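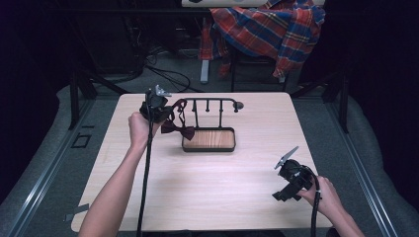
Household Paper: Storing and Sorting Bank and Investment Records at Home
Fiore Home Notes
Updated 7/29/26

Most households keep financial paper in more than one place: a kitchen drawer, a desk, a box in the hall closet. The steps below bring it into one system that fits in a single file drawer. They apply to checking and savings statements, brokerage and retirement statements, loan papers and trust documents. They are not tax or legal advice.

Set up the drawer

Use a letter-size drawer with hanging rails. Legal-size folders waste depth unless the household holds deeds or older trust agreements, which are often printed long. Start with one hanging folder for each institution, not one for each account. A checking account and a home equity line at the same bank go in the same hanging folder, each in its own manila folder inside it.

Label the tab with the institution name and the last four digits of the account. Do not write full account numbers on tabs. Pencil holds up better than ballpoint on coated tabs and can be changed when a bank merges or renumbers its accounts.

A drawer of this size holds over 4,000 sheets if packed tight. Stop well short of that. Folders should slide on the rails with one hand.

Sort the backlog

Clear a table and sort by institution first, then by account, then by date. Sorting by date first takes longer because every sheet is handled again. Remove envelopes, inserts and blank return slips as you go. Staples can stay unless the sheets will be scanned.

Monthly statements can usually be discarded once the year-end statement has arrived and been checked against them. Keep the following for longer:

Purchase confirmations for any investment still held outside a retirement account
Records of nondeductible contributions to a retirement account
Closing papers and payoff letters for mortgages and car loans
Signed trust agreements, amendments and trustee appointments
Beneficiary forms, with the confirmation that the institution received them

Payoff letters go missing more than anything else on this list. A lien that was never released can surface when the house or car is sold, and the lender may have changed names by then. File the letter with the deed or title.

The index sheet

Type one page and put it at the front of the drawer. Each line gives the institution, the type of account, the last four digits, the names on the account, and the phone number for the branch or service desk. Leave passwords off. If a relationship manager or trust officer handles the account, list the office as well as the person, as staff move between branches.

Print 2 copies. One stays in the drawer and the other goes to whoever would act for the household in an emergency. Check the sheet every April, when the tax papers are out anyway.

Scanning

Scan at 300 dpi in black and white for statements and in grayscale for anything with a signature or a stamp. Name files with the year first so that they sort correctly. We use the Idum sheet-fed scanner, which takes a short stack and jams on glossy inserts. A flatbed is slower and handles fragile paper better.

Save one copy to the computer and one to an encrypted external drive. The Prastus document box fits a small drive beside the folded originals. Remove the drive from the computer between backups.

Storage conditions

Paper keeps well at or below 70 degrees F in a dry interior room. Attics and garages are poor choices. Fire-resistant boxes seal tightly and can trap moisture, so put in a desiccant pack and replace it when its indicator changes color. Do not laminate signed documents.

Shredding

A cross-cut shredder is adequate for statements. The Zustine model we keep under the desk is rated for 8 sheets and runs better on fewer. Oil the blades when the sound changes. Empty the bin before it is full, or strips will pack up into the cutters. Old checks and cards from closed accounts go through one at a time, and card pieces should be kept out of the paper recycling.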